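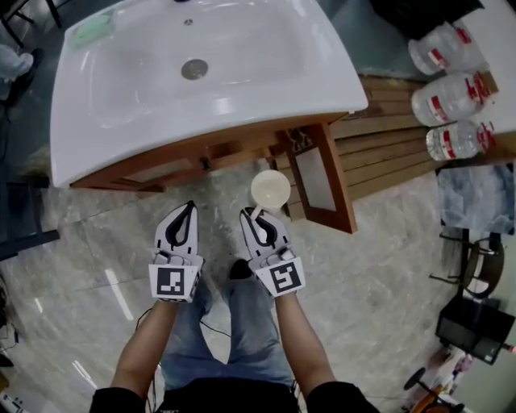

图4-1 洗手盆前的操作:右手夹持器夹住杯柄

4 开放日的演示操作

本章写给在开放日上使用Ivus手持夹持器的人员。安装和充电请看第2章,软件请看第3章。操作者如果是第一次使用,应该先读完4.1到4.4,然后再戴上设备。

本章的步骤按照Wivavent在Hodoroagă展厅的做法写成。在别的场地,家具的高度和通道的宽度会不一样,请按照4.2的要求重新检查。

4.1 人员的分工

每一场演示需要2名工作人员。一名是操作者,他用两只夹持器做动作。另一名是讲解员,他看着参观者和地面,也负责喊“停”。在Hodoroagă,操作者由Florin Tănase担任,讲解员由Róisín Moriarty担任。

注意:讲解员喊“停”以后,操作者必须马上停止动作,不需要先问原因。问题可以在停止以后再讨论。

4.2 场地的准备

1. 选好操作的位置。洗手盆、桌子和矮柜都可以用。操作者站着的时候,应该能低头看到夹持器和目标物体。
2. 检查地面。光滑的瓷砖在有水的时候很容易滑倒。洗手盆旁边的地面要擦干,抹布放在讲解员能拿到的地方。
3. 把电源插板和多余的电缆移到墙边。电缆不可以横着经过操作者后退的路线。
4. 把与演示没有关系的东西放到操作者的手臂碰不到的地方。如果不能搬走,请用胶带在地面上做一个边界。
5. 检查灯光。洗手盆的白色表面和抛光的地砖会反光。如果强光正好落在标记上,软件可能会丢失标记。这时请改变站的方向,或者关掉最近的一盏灯。
6. 用胶带在地面上标出参观者的等候线。

说明:不需要把房间收拾得很空。普通的房间里有椅子,有盒子,也有别人的东西,参观者更容易明白这个工作是在什么条件下做的。可是操作者的脚下必须是空的。

4.3 穿戴和检查

1. 脱下手表和手链。长的袖子要卷起来,不要让布料盖住标记。
2. 先拿左边的夹持器,再拿右边的。两只夹持器的形状很像,请看手柄里面的字母,L是左,R是右。
3. 慢慢地合上夹指,再慢慢地打开。夹指应该能完全回到打开的位置。如果有一边停在中间,请按照6.2清洁滑槽。
4. 看每一只夹持器上的黑白方形标记。标记要平,要干净,四个角都要能看到。如果有一个角翘起来,请换新的标记,不要用透明胶带压住它,因为胶带会反光。
5. 整理身上的电缆。把电缆固定在衣服上,留出手臂能完全伸直的长度。
6. 把双手举到身体前面,保持5秒,等待软件的提示音。
7. 听到提示音以后,把手放下,再举起来一次。如果没有第二次提示音,请回到第4步。

小心:夹指合上的时候可能夹住皮肤。请不要让儿童把手指放进夹指中间。

4.4 夹取带把手的杯子

这个动作看起来很简单,但是它是开放日上失败最多的动作。请在参观者进来以前练习。

1. 把杯子放在平的表面上,把手朝向右边。
2. 操作者靠近杯子,直到手肘可以自然地弯曲。不要把手臂完全伸直了去够。
3. 右手的夹持器打开,从侧面接近把手。夹指应该在把手的两边,不应该在杯口的两边。
4. 慢慢地合上夹指。感觉到阻力以后,再稍微加一点力,然后保持。
5. 先抬起很小的高度,停一下,看杯子有没有转动。杯子如果转动,请放回原来的地方,重新夹在把手的中间。
6. 移动的时候眼睛看着杯口。左手的夹持器留在身体前面,标记不要被右手臂挡住。
7. 经过柜子的前边缘时,把杯子抬得比边缘高,并且和它保持距离。陶瓷碰到洗手盆会破,洗手盆也可能会破。
8. 放下时,等杯底完全接触表面,再打开夹指。

注意:杯子里不可以装热的液体。冷的液体最多装到杯子的一半。

说明:肥皂和海绵不适合给参观者试夹。肥皂会在夹指上留下一层滑的东西,后面的动作都会受影响。如果已经碰到了,请用湿布擦夹指,再用干布擦一次。

4.5 一场演示的顺序

一场演示的时间是20分钟,每场最多5名参观者。人数如果更多,请分成两组,不要让人站在操作者的背后。

1. 讲解员请参观者站到等候线的后面,并且说明哪些地方不可以碰。
2. 操作者举起双手,让参观者看到夹持器和标记。讲解员用很短的话介绍:人做动作,系统记录动作,以后机器人用这些记录来学习。
3. 操作者按照4.4做一次,做的时候不说话。说话的时候头会动,记录的质量会变差。
4. 操作者再做一次,讲解员同时解释每一步。
5. 讲解员问有没有人想试。参观者试的时候,用空的塑料杯代替陶瓷杯。
6. 每一名参观者试完以后,用酒精布擦手柄。不要擦标记,酒精会让黑色变浅。
7. 结束以后保存记录,在名称里写上场次。参观者试做的记录要放在单独的文件夹里,不要和操作者的记录混在一起。

小心:记录里可能会出现站在旁边的人。开始以前必须告诉所有的参观者,房间里正在记录。有人不同意的话,请他在门外等,或者停止记录,只做动作。

4.6 参观者常常提出的问题

为什么不直接用手拿杯子?
夹持器的夹指和机器人的夹指形状一样。用手做的动作,机器人的夹指不一定做得出来。

两只夹持器上的黑白方块是什么?
软件通过它们知道夹持器的位置和方向。

杯子掉了怎么办?
记录可以保留,但是要在备注里写“掉落”。请先停止演示,把碎片收好,再让参观者走动。

左撇子可以操作吗?
可以。请把杯子的把手朝向左边,4.4里的左和右都反过来。软件里不需要改设置。

4.7 结束以后的工作

1. 在软件里按“结束”,等待指示灯变成绿色。
2. 取下电缆,再放下夹持器。顺序不要反过来。
3. 检查夹指的表面。有裂纹的夹指不能再用。备用夹指的订货编号是Griltley 32。
4. 把夹持器放回箱子,标记朝上。
5. 在登记表上写下场次、掉落的次数和更换过的零件,由操作者签名。

本章的修改记录
2020年12月25日星期五:Teodor Olteanu增加了4.5的第7步和关于左撇子的回答。4.2里关于灯光的要求由Silviu Surdu重新写过。发现错误的时候,请把页码和场地的名称一起写给Silviu Stoica。

电池的保存方法请看第5章。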